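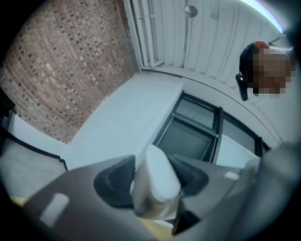 **Game Design 2 – notes for the unit on level pacing**
Taras Levchenko, 27 June 2026

We continue with Drerkus, the strategy game we started in May. Please play the Amano campaign until mission 18 before the next class.

Pacing means how often the player must make a hard decision. In the first missions of Drerkus the pauses are long, and the enemy waits behind the river. Later the pauses become short – many students lose here.

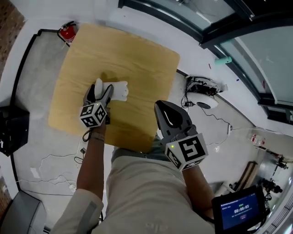 *White cloth on a wooden table.*

Homework: draw the tension curve of one mission. Mark each fight and each rest. One page is enough, by hand or in Sekitach.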